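4. Printed jackets and the fold line

4.1 Why I got stuck on jackets

I had planned to give children's outerwear half a page. T-shirts and pants were supposed to be the heart of the Flidcombe folding diaries, and they do make up most of the 1,000 entries, but when I sat down with the notes for this section I found that people wrote more words per jacket than per anything else (bed sheets came close, and I'll get to those in Section 5). Parents grumble about jackets! They grumble about hoods and sleeves, and above all about zippers, and a surprising number of them mention the print on the cloth without being asked.

So this section is longer than it should be. Of the 330 jacket entries, 200 concern jackets with an all-over print and the rest are plain or nearly plain. I kept the two groups apart from the start, partly on a hunch and partly because Milan Brouwer, who coded the first batch with me, kept writing "busy" in the margin and I wanted to know what he meant by it. What he meant, I think, is that a busy print hides the shape of the garment. On a plain jacket a seam is a line and a pocket is a rectangle. On a printed one, the seam is competing with stars and flowers and lettering, and your eye goes to the cartoon dog before it goes to the shoulder.

4.2 Finding the outside

The first thing anyone does with a jacket out of the basket is work out which way it's facing. Our diarists called this "finding the front," but when I read the entries closely they were doing two separate jobs under that one name. First they found the outside, and only then did they find the front. With a print on one face and a plain color on the other, the first job is nearly free. A patch of plain pink next to a patch of cream with writing on it tells you which cloth is which, even when the whole thing is in a heap and you couldn't say where the neck is.

The second job is harder, and a crumpled print can mislead you. Figure 3 has a good tangle of it: one Snoopy up near the top of the hump, a bigger one lying over on the right, "RELOVE" in the middle with its lettering bent by the folds, and a plain dusty-pink stretch sagging below. The characters don't tell you which way is up, and you'd be brave to name the panel you were looking at.

Figure 3. Printed cream cloth and plain pink cloth, bunched.

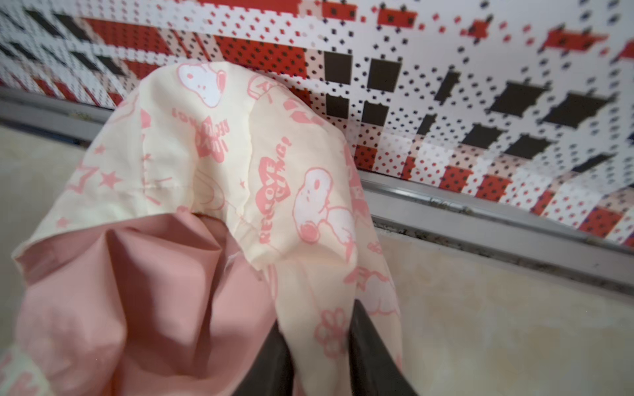 Does it matter which way the characters face when you fold the jacket?

For storage it makes very little difference, since a folded jacket takes up the same room on the shelf either way, but several parents in our group liked the pictures right side up because their child picks clothes by the picture.

I hadn't expected the child to come into it at this stage. The diary form (we used the Benwood layout, with one extra line for remarks) asks only about the person folding. But the remarks line filled up with comments like "she wants to see the dog" and "folded it plain side out, had to redo it." One father folded all his son's jackets with the hood on top so the boy could pull them out of the drawer by the hood, which wrecked the pile every morning, and he went right on doing it. I have a lot of sympathy for him.

4.3 Laying it flat

Once the outside is found, the jacket goes down on something flat. Beds were the usual choice, then tables, then the floor. Here the printed and plain groups stop looking so different. Almost everyone lays the jacket front up with the hood pointing away from them, lines up the two sides by the zipper, and deals with the sleeves last. A few people begin with the sleeves, and I'm one of them, so I can't claim to be neutral.

The zipper does a great deal of quiet work in all this. Closed, it holds the two fronts together and gives you a center line that you can see and feel through the cloth. Open, it gives you two floppy halves that slide off in whatever direction they please. Diarists who closed the zipper first rarely mentioned having to start over. I'd love to turn that into a firm finding, but the form didn't ask about zippers until January, when we added the question, and I'm relying on remarks for everything before that.

Contrast helps as well. A zipper in a stronger color than the cloth shows up through even a fussy print, and the same goes for a colored binding along the hem, which makes it easy to check that the bottom edge is straight. The badges and slogans are less useful than I'd hoped. People don't seem to line up the left badge with the right one, perhaps because the two sides of a print so seldom match.

Figure 4. Child's jacket laid front up, hood toward the back wall, with a pink zipper down the center and pink binding along the hem.
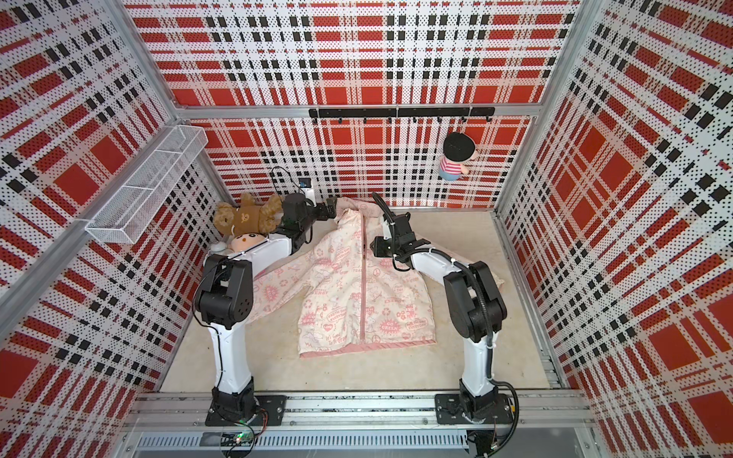

Hoods deserve their own paragraph, so I'll give them one. There are three habits in the diaries. Some people fold the hood down over the front before anything else, some leave it until the end and tuck it in like the flap of an envelope, and some ignore it completely and let it hang out of the pile. The Trusix guide to folding, which 45 of our households had been given by the clinic library, recommends the first. Most of the households that had the guide used the second. I asked a handful of them about this and got the same reply in several versions: the tucked hood keeps the bundle shut when a child drags it across the room.

Sleeves are next, and they go one of two ways, straight across the back or bent down along the sides. Chin's scheme treats these as one fold with two variants, and I followed it in Table 6. I'm not fully happy with that — a bent sleeve on a small jacket leaves a lump at the shoulder, and a straight one on the same jacket can stick out past the far side — but splitting them would have left some cells in the table too thin to say anything about.

4.4 Coding notes

Entries that said only "rolled it" were coded as rolls, whatever happened to the hood. Vests were left out. Where a diarist described two attempts at the same jacket, we coded the second and kept the first in the remarks file, where it can be compared with the restarts listed for sheets in Section 5.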